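Search this site Go

The Bag's Half the Fun

My aunt never wrapped anything in her life. She had a drawer of paper bags saved from other people's birthdays, ironed flat under a stack of atlases, and whatever you were getting went into one of those with a bit of tissue over the top. I used to be mildly embarrassed by this. Now I'm forty-six, I have a drawer of my own, and I've become the person who turns up at every leaving do with a bag of snacks instead of a bottle.

It started in May, when my neighbour Maricel Manalo left one on my doorstep. I'd been poorly, nothing dramatic, and I'd run out of anything nice to eat. Inside were crisps, ginger sweets, a little sachet of soup seasoning and a packet of something sour that made my eyes water. No card! I knew it was her because she stood at her window waiting for me to find it. I ate the lot in two days and then felt I had to send one back, and she sent one back to that, and we've been at it ever since.

What I like is that it's small. A hamper makes people feel they owe you something. You can't owe anyone for a bag of sweets (although Maricel and I are doing our best). I set myself a limit of 1,150 pence, which sounds silly written that way, but I keep a jar of change for it and that's how I count it out on the kitchen worktop. The bag comes from the drawer, so it's free, and the tissue's usually been round the block a few times as well.

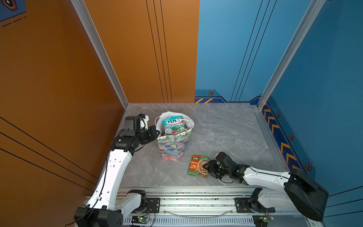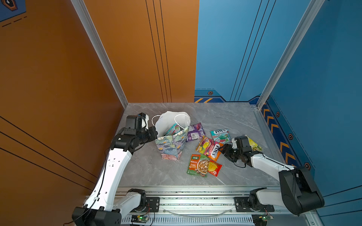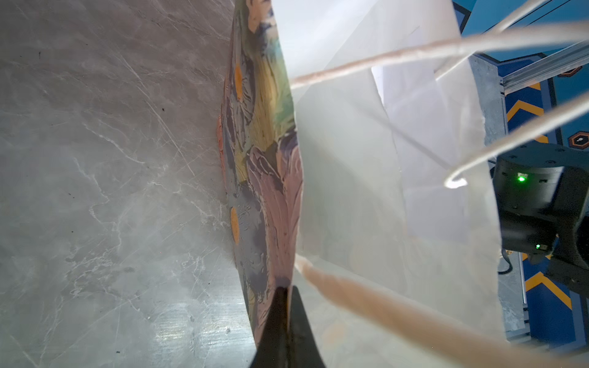 Choosing what goes in is where I lose whole afternoons. There's a shop called Fajardo two bus stops from me, a long thin place with a freezer humming at the back, and I go in for rice and come out with six kinds of biscuit. I've got one firm habit, and that's to put in at least one thing that has to be cooked. A seasoning sachet is ideal, like the green and orange one lying in front of the flowery bag, with the dish photographed on the packet. It weighs nothing, it slips down the side, and a week after the sweets have gone there's still a dinner to be had out of it. My brother says a sachet isn't a present. My brother gives people socks.

After that I want something loud. Sour, minty, fizzy, a flavour you'd never buy for yourself, and preferably in a packet with a daft name. That one goes in last so it pokes out of the top. Bienvenido Padilla, who runs the till at Fajardo on Saturdays, taught me to do this. He makes up bags for customers in the run-up to Christmas and he's very stern about it. Heavy things at the bottom, flat things against the sides, and the best-looking packet standing up by the handles where it'll get seen. He once took a bag of mine apart on the counter and redid it while a queue built up behind me. I was mortified, but it did look better.

Then the tissue. I used to scrunch it into a ball and jam it on top, and it always looked like I'd hidden something I was ashamed of. Now I lay a sheet in first, loosely, so that it lines the bag and stands up a bit past the rim, and everything else goes in afterwards. Creases are fine. I've given up ironing it, whatever my aunt would say. If you want it crisp you can buy a pack of 40 sheets from Balholm, the card shop by the station, and that'll see you through till spring unless you're as far gone as I am.

Handles matter more than you'd think! Ribbon ones look lovely and slide straight off your wrist, and the flat paper sort come unglued the minute there's a jar involved. Rope is what you want. I had a rope-handled bag that did four birthdays and a christening before it gave out on the 912 bus, and I chased a tin of lychees the length of the lower deck while a man in a suit lifted his feet for me, very politely, without once looking up from his phone.

I should say something about patterns. Florals go to anyone. I've given flowers to my dentist and to a boy of nine and neither of them complained. Anything with a number on is useless to the drawer, as is anything with "Grandad" on it, and I've got one with a huge gold stork that's been sitting there for three years waiting for somebody I know to have a baby.

Maricel's latest arrived on Sunday, in a bag I'm fairly sure I gave her in the summer. Prawn crackers, two sorts of noodles, and a sweet I still can't identify, sort of plummy. I've already started on hers. So far it's got a curry sachet and some coconut biscuits in it, and I've got my eye on those chilli mangoes, if Bienvenido hasn't sold out.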